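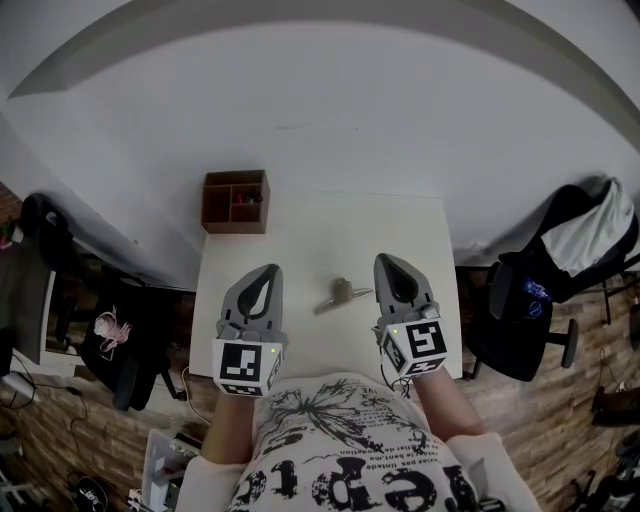 Payroll and Rostering Officer (part-time, fixed term)
Skellham Community Transport, Tambunan depot

Position type: Part-time, fixed term to the end of August, with possible extension
Reports to: Finance Manager
Classification: Administrative, Level 5

About the position

Skellham runs door-to-door bus services for people who can't easily use regular public transport. Drivers and depot staff are paid fortnightly under two enterprise agreements. The Payroll and Rostering Officer prepares the pay run for 70 employees, keeps the driver roster in step with it, and answers pay enquiries from staff.

The organisation is moving its rosters from spreadsheets to Fladeck, and both systems will be kept up to date until the changeover is finished. The successful applicant will work in both.

Duties

Enter and check timesheets, leave forms and allowance claims before the fortnightly cut-off.
Process the pay run and reconcile it against the general ledger.
Calculate overtime, split-shift allowances and higher duties payments.
Publish the driver roster and record shift swaps once the depot supervisor has approved them.
Set up new employees, including tax and superannuation details.
Calculate final pays.
Compare roster records in Fladeck with the existing spreadsheets and report differences to the Finance Manager.
File payroll records in line with the retention schedule.
Other administrative duties at the same level, as directed.

Hours and location

The position is 22.5 hours a week, worked between 9 am and 5 pm. In pay weeks the hours must include the morning of the pay run. The remaining hours can be arranged with the Finance Manager. Up to one shift a week may be worked from home after the first two months.

The office is on the upper floor of the Tambunan depot and is reached by stairs or lift. Staff parking is at the rear. Occasional travel to the Clovow depot is required, and a pool car is provided for this.

Selection criteria

Essential:
1. At least two years' experience processing payroll from start to finish.
2. Experience interpreting an award or enterprise agreement, including shift penalties.
3. Sound spreadsheet skills, including lookups and pivot tables.
4. Clear written and spoken English.
5. Current driver's licence.

Desirable:
6. Experience with rostering software.
7. Certificate IV in Accounting and Bookkeeping, or equivalent.

Pre-employment checks

An offer of employment depends on a satisfactory police check and confirmation of the right to work in Australia. Two referees will be contacted, one of whom must be a current or recent supervisor.

How to apply

Send a résumé and a statement of no more than two pages addressing the essential criteria. Applications without a statement will not be assessed. Shortlisted applicants will complete a short spreadsheet exercise before the interview. Please advise us of any adjustments you need for either stage.

Applications close at 5 pm on the closing date shown on the listing. Agency submissions are not accepted.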